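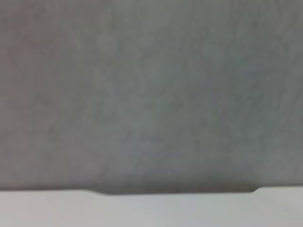

Thread: Did anyone else's kid buy Zumham?

muchen_ye
My daughter is 8 and put her birthday money into 4 shares of Zumham, on the grounds that she likes the logo. My Adivow fund has trailed her since March. Do I fire someone?

pengwatcher
Fire yourself. A few months is noise.

lowfeesplease
Disagree. What does Adivow charge you?

muchen_ye
Found the statement. $2,592 over the years, on a balance I'd rather not type.

lowfeesplease
There's your kid's edge. She works for free.

cuiping.yao
Four shares of one company is a lottery ticket with a nice logo. I put $2,000 into Uder on a tip from my dentist and I still have both the shares and the dentist.

pengwatcher
How's Uder doing?

cuiping.yao
The dentist is doing fine.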